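3 min read

2019-02-02

Sorting project, club session. Rajkumari wants us to stop fussing over the grippers and get on with the bins, and she's probably right! We're doing bottle, plastic and can for now, with paper left until May (Tullio still hopes for glass by color, ha). Goal for the demo is 78 picks with nearly no drops, which feels like a lot when I look at our last 8.

Olesia is redoing the wrist view labels. Me: check finger pad wear, ask Natalina about spare pads, and keep the bin order the same for 2 more sessions, please!! 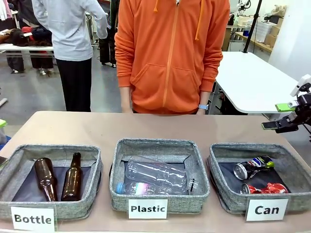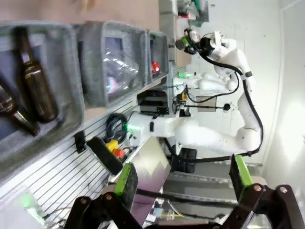 Gray bins on the table, brown bottles in the end one.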